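What the river fee has paid for so far

Every August the envelope from Drenda arrives, and every August I leave it on the kitchen counter for a week before I open it. This year the river protection fee for our little shop came to 912 dinars a month, up from last year, with a note thanking us for caring about the water. I do care about the water! I grew up swimming in it, and I'd pay the fee twice over if I could see where it went.

So I did something I should have done ages ago and asked for the spending list. They sent it, to their credit, all 83 pages of it, and I read it over two evenings with a pot of tea and a pencil — a lot of it is fuel, printing and meetings, but there is also money for planting willows along the bank below Travlow. 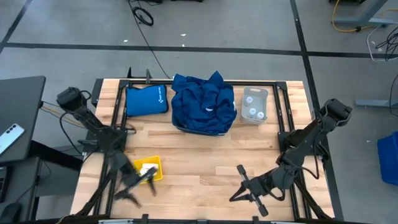

Milošević wrote to me after my last post to say the willows are real and doing nicely, and that I should walk down past the old mill before grumbling any further. Fair enough, I went. There are 156 saplings on the list and plenty of them are in leaf, with little wire guards to keep the deer off (the deer have their own views about wire guards).

What I couldn't find was the new drain filter by the parking lot, the one that takes up a good part of page 40.

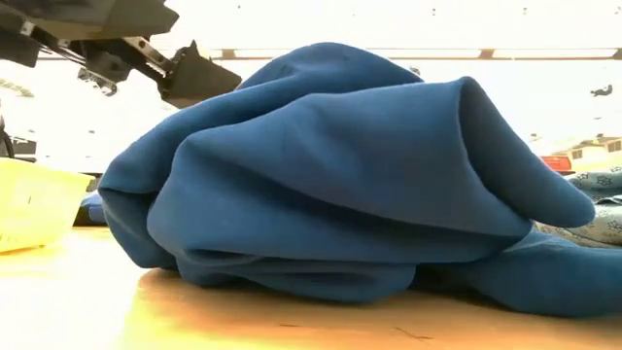

The contractor for that one is Canix, and the woman who picked up the phone there was very kind and told me the work had been moved to spring. Which spring, she wasn't sure. I've written to the town office asking for a date, and asking whether the money has already been handed over, and I'll put their answer up when it comes. Meanwhile the bill is paid, and if you have an old spending list from before the fee went up, I would dearly love to borrow it.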